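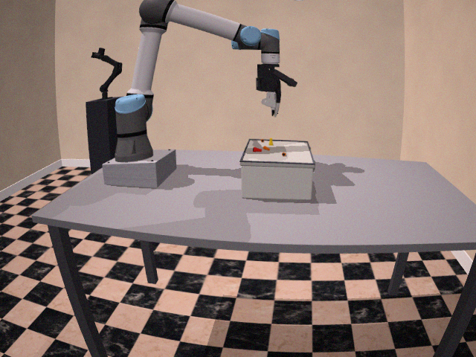

A simulated sorting cell with the arm over the parts box.

The purchasing lead at Levero, a small contract packer, spent most of July on a spreadsheet. The company wanted its first robot arm for sorting small parts, and she had to say what it would cost before anyone signed for it.

"The arm was the easy line," she said. "You get a quote and you type it in. The gripper, the table, the mounting and the training days were where I kept having to go back and add things."

She asked for quotes from two suppliers, Groltent and Coman. Groltent's price for the arm was lower, but it left out installation. Coman included installation and charged separately for software after the first year.

"I put both of them over 7 years," she said. "That's how long we keep most machines. Once I did that they came out close, and we could talk about other things, like who would pick up the phone."

The plant tried layouts in simulation before ordering any hardware. She had not planned for that in the first budget and moved money from the spares line to pay for it.

"Our engineers wanted to know how far the arm had to reach and how big a table we needed," she said. "I wanted to know if I was buying the right size. A bigger arm means a heavier table, and then maybe work on the floor."

Her first draft set aside 14 percent of the total for unexpected costs. She raised that to 20 after visiting the Prustevness plant, where a similar cell had needed a second set of gripper fingers and new guarding.

"They were open about it," she said. "They showed me the invoices."

Levero has chosen Coman but has not placed the order. Delivery is quoted at more than two months, and she wants the training dates in writing first. The spares line also has to be filled again.

"I'd like to have fingers on the shelf the day it arrives," she said. "I've asked for that price twice."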